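Mekummont Detailers Agree on House Rules for Recording Handwork

Car care workshops in Mekummont have a shared set of working rules for the recordings that teach robots how to clean and dress a car interior, after a long and good-natured spring of arguing over the wording. The rules were drawn up by Nivance, the training outfit on Gil Street, together with the detailers who do the work, and they came into use in March.

The whole thing runs to just 2 pages, and the people behind it are rather proud of that. An earlier draft was a good deal longer and had a habit of telling experienced hands how to hold a cloth, so it was sent back with plenty of friendly remarks in the margins.

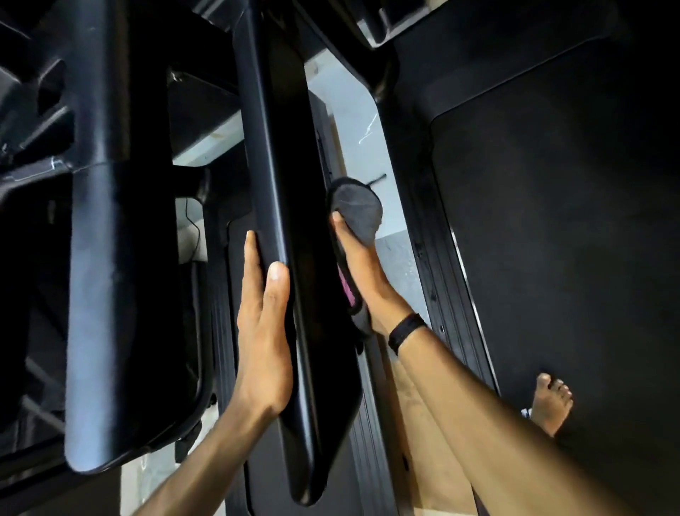
Good practice, as the new rules have it, begins with letting people work the way they normally would. A detailer should not slow down for the recording or put on a show for it, and if a job goes wrong the recording carries on, mistakes and all. Both hands should stay in view as much as the job allows, and the rules are quite firm that the quiet hand matters as much as the busy one. When one palm lies flat against a long black trim panel to hold it steady and the other hand presses a round microfiber pad to it, the steadying hand is to be noted in the log as part of the task — it used to be left out altogether. Pads are logged by shape and material, and a fresh one is to be used whenever the product changes.

There is a section on privacy too, and it took the most talking. License plates, paperwork and anything personal left in a door pocket must be covered or taken out before work starts, and customers are asked for their consent in writing. Any detailer can have a recording deleted, no reasons needed.

Nivance says its library holds 3,497 recordings so far, of which 263 have been set aside to be logged again under the new wording. A workshop in neighboring Fludavham has asked to join, and printed copies of the rules can be picked up at the Gil Street front desk, where there is usually a pot of coffee going as well.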